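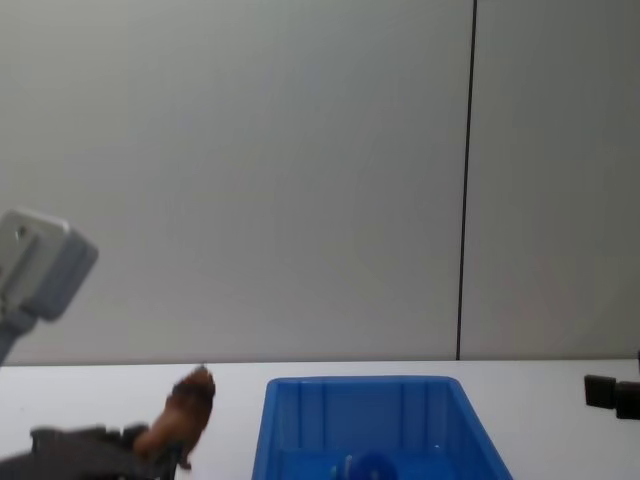
Your robot software has a progress bar. I would like you to delete it.

I say this as someone who spent most of February looking at one. Our planner at Rundement puts up a cheerful green strip while the arms sort toys into a bin, and the strip fills as the plan advances. It fills beautifully. It has filled all the way to the end with the toy still on the table, because the plan had been carried out and the toy had not been consulted.

A plan is a guess with good posture. The trouble starts when we build our tools around the guess. Open Trodix, which is what we use, and you get 20 settings for smoothing a path and 2 for deciding whether the gripper has hold of anything. One of those 2 is a checkbox marked "assume success." It ships checked.

Frauke Lammers, who wrote a fair share of our planner and defends it like a family recipe, tells me operators need to see something moving on the screen. I have pointed out that there are two arms moving behind the screen. She says that's different, and she may be right - people do trust a bar more than an arm.

What I want is dull. Show me what the software believes, when it last checked, and what made it believe so. "Holding object, last confirmed three seconds ago" would have saved me a week. It would also look terrible in a sales demo, and I suspect that's why I've had to write it myself, in an ugly gray font, in a window Frauke keeps minimizing.

She can minimize it all she likes. It opens again at every grasp.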